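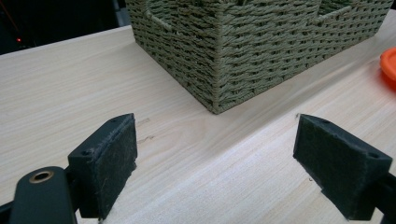

About Us

Drovska started with a single basket and a table to put it on, and we still love both! We're a small home storage shop with a soft spot for woven baskets, the big roomy kind that swallow blankets, mittens, board games and whatever else was on the floor five minutes ago.

Our first shop opened on Takard Street with 19 styles on the shelves. Today we carry 217, along with wooden tables and benches in pale, light finishes (we're hopelessly fond of a wavy grain). There are 8 of us now, and every one of us has carried a basket home on the bus at least once.

What do we look for? A tight, even weave, a rim that feels good in your hands, and a shape that stays put when it's half full. We fill the samples, empty them, stack them and leave them by the back door for a month — and if one starts to sag, it doesn't make it into the shop.

Come and try things out! Bring the blanket you can never find a place for and we'll happily spend half an hour fitting it into baskets with you. Our Sader range is out on the big table by the window, and the smaller Gunawardena baskets arrive in January. We can't wait to unpack them.

Drovska Home Storage
Page updated 12/7/25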